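首页 | 关于本站 | 球队札记 | 赛程 | 留言

分类:篮球 / 地方联赛 / 球员观察

德温文·马赛厄斯的转会与多内尔队的后卫轮换

2026年4月

多内尔女子篮球俱乐部日前确认,后卫德温文·马赛厄斯(Dwynwen Mathias)将于本赛季结束后正式加盟,合同期为三年。笔者长期关注该队比赛,现就此次引援及其对球队阵容的影响作一记录,供同好参考。

马赛厄斯出自克兰伍德青年队,司职控球后卫,亦可出任得分后卫。她在克兰伍德效力四个赛季,前两季多以替补身份登场,第三季起进入首发阵容。本季常规赛她共出场32次,场均得到14分,两项数据均为个人生涯最高。

就技术特点而言,马赛厄斯的持球推进较为稳健,面对全场紧逼时失误不多。她习惯以左侧四十五度为进攻发起点,借掩护后向中路突破,再视内线协防情况决定出手或分球。中距离急停跳投是其主要得分手段。三分线外的投射则起伏较大,上半季一度明显偏低,下半季调整出手节奏之后有所回升。防守端,她脚步移动及时,对无球人的跟随较为专注;遇到身材高大的对位球员时,仍需依靠队友轮转补位。

多内尔队现任主教练亚松·库楚科斯(Iason Koutsoukos)执教风格偏于保守,重视阵地进攻和半场防守。据俱乐部公告,库楚科斯认为球队过去一季在第四节的控球环节存在不足,引进一名能够稳定组织进攻的后卫是休赛期的首要工作。笔者对此判断表示认同。回顾本季多内尔队的数场失利,领先局面往往在末节丧失,其间多次出现二十四秒违例及边线球传递失误。客场对弗勒克伍德一役尤为典型,球队在最后一节的前半段未能投中一球,替补后卫在包夹之下两度将球传出界外。 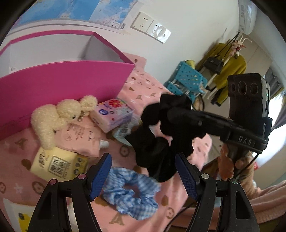 库楚科斯的轮换安排历来较为固定。首发后卫通常在首节末段下场休息,次节中段返回,末节则基本打满。此种安排在常规赛尚可维持,进入季后赛后,主力体能下降的问题便较为突出。马赛厄斯到队之后,教练组可考虑安排双控卫同时在场,由她承担推进与发起,原首发后卫转至底角接应,以减轻其持球负担。

当然,双控卫阵容亦有代价。多内尔队锋线身高在联赛中并不占优,若后场再行缩小,防守篮板的保护将面临更大压力。本季对阵马夫罗马蒂斯队的两场比赛中,对方依靠二次进攻取得不少分数,此点值得教练组重视。笔者以为,双控卫宜用于对手同样派上小个阵容的时段,不宜作为常规首发。

此外,马赛厄斯与内线球员的配合尚待磨合。她在克兰伍德时期的主要搭档为一名擅长外拆投篮的中锋,挡拆之后空间较为开阔。多内尔队的中锋则以篮下终结见长,掩护后多直接下顺,传球线路与时机均有不同。此类默契须经较长时间的训练方能形成,赛季初期若出现传球失误增多的情形,亦属正常,球迷不必过早下结论。

关于球衣号码,俱乐部尚未公布。马赛厄斯在克兰伍德所穿的4号目前由多内尔队一名年轻前锋使用,是否作出调整,应以俱乐部后续通知为准。坊间流传的若干说法未经证实,本文不予转述。

按照既定安排,新援将于六月到队参加体能测试,随后随队进行封闭集训。集训期间设有数场不对外开放的教学赛。季前热身赛对手中已确定有弗勒克伍德队,比赛地点为多内尔主场,售票方式沿用上季办法,持有季票者可凭票入场。

克兰伍德队方面亦对马赛厄斯的离队表示理解与感谢。该队青年培养体系近年来持续向各队输送后卫球员,其训练方法侧重弱侧手运球与低位传球,笔者曾在旧文中有所介绍,此处不再赘述。至于其后卫空缺由何人填补,目前尚无正式消息,预计将优先从青年队中提拔。

本文所述阵容设想仅为个人意见。如有读者掌握热身赛的具体开赛时间,欢迎在留言页告知,笔者将及时补入赛程页面。

近期文章
弗勒克伍德客场观赛记录
克兰伍德青年队的弱侧手训练
马夫罗马蒂斯队前场篮板浅析
多内尔主场季票换领说明
库楚科斯的半场联防:三场比赛回顾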